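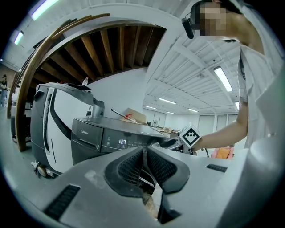 Hand-held gripper in use at the appliance station, ground floor.

Visit report: Wistari training hall, 17 January 2021

I went with Young-sook Wi to look at how Wistari records hand-guided work for its kitchen tasks, and to hear about a fault they had been chasing since before the holidays. Keabetswe Xaba runs the hall and took us through it.

The hall is one large white room with a lot of ceiling light and a curved wooden staircase. Operators work with grippers held in the hand. A square black-and-white marker is fixed to the tool, and the position of the tool is worked out from it afterward. The software that does this is called Eno, and it is where the fault showed up.

Out of 285 recordings in one batch, 260 passed the automatic check. The rest were rejected for a jump in position. When a marker was lost for a moment, Eno picked it up again with the wrong tilt, and the gripper path moved sideways by over 3 inches between one reading and the next. Played back on an arm at the Nkuna site, one such path drove the fingers into the side of an oven. The arm stopped on its force limit. The oven door needed a new hinge and the fingers were scrapped.

The bad file should never have reached the arm. It was recorded before the check was added, and it had been copied over by hand.
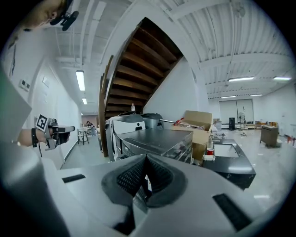
Xaba's first suspect was the lighting. The tubes are bright, and a glossy marker can wash out at certain angles. Matte markers helped a little. The larger cause was a loose mount: the screws had backed out on three of the tools, so the marker could rock slightly under the operator's wrist movements. Johannes Jacobs now checks each mount with a torque driver before a shift and writes the result on a sheet by the door.

We asked about the emergency stop at Nkuna. It works, but the button was on the far side of the cell from the operator's chair – a second one has been ordered from Stollis. Until it is fitted, playback runs at reduced speed with two people present.

Still open: whether the older recordings will be checked again or deleted. Xaba prefers deletion. Wi asked for a copy of the rejected files, and these are to be sent in May.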